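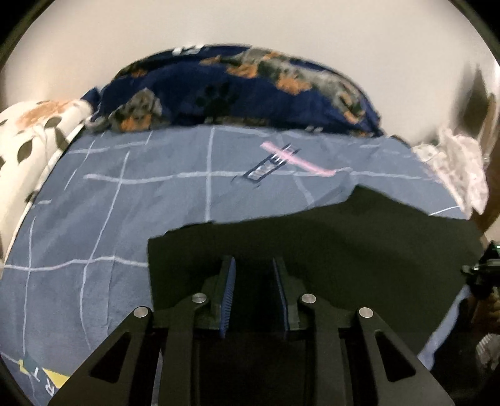 According to Tumelo Baloyi the second rinse is a waste of water and we should go straight from wash to rub test. Not convinced. Tried it both ways today, Sunday, shop quiet.

Dark cottons, colour loss. Strips cut from the Roltmont offcuts, white cotton stitched to each so any bleed shows. Machine at 44, short spin. Salt in one tub, none in the other. Forgot to label the tubs, had to start agian.

No-salt strips: white came out grey along the stitching. Salt strips: also grey, bit less? Hard to say under the strip light. Look again in daylight.
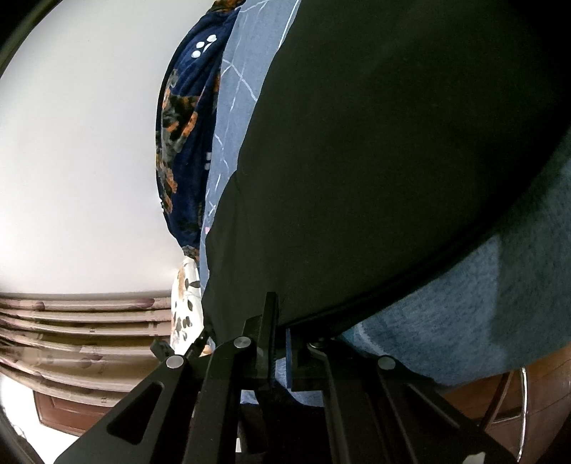 Page last changed: 4/19/26 (J. Pomare)

Vinegar — skip it. Did nothing in July and smells the place out. Navy behaves far better than black, same as the Lornley batch. Black is still the trouble, esp. dry rub. 20 rubs with the white cloth, then 20 damp. Damp was awful. 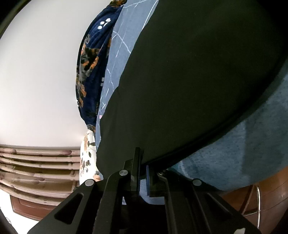

So the second rinse stays for now, at least on black. Want to try a longer soak overnight, cold, then rub again. Also ask Juris what they put in the fixer, last tin had no sheet with it. Need more white cotton, down to 2 strips. Scales want a new battery.

Comments

T. Baloyi: your rinse was too short, thats why it looks like it helped. Try mine with fresh water
Jarrah Pomare: it was fresh water
Abdel Rahman orders: white cotton on its way, half width only

Recent entries
Shrinkage, brushed cotton
Iron marks on dark cloth
Fixer tins, what's left

Workshop notebook | Contact the bench | Back to top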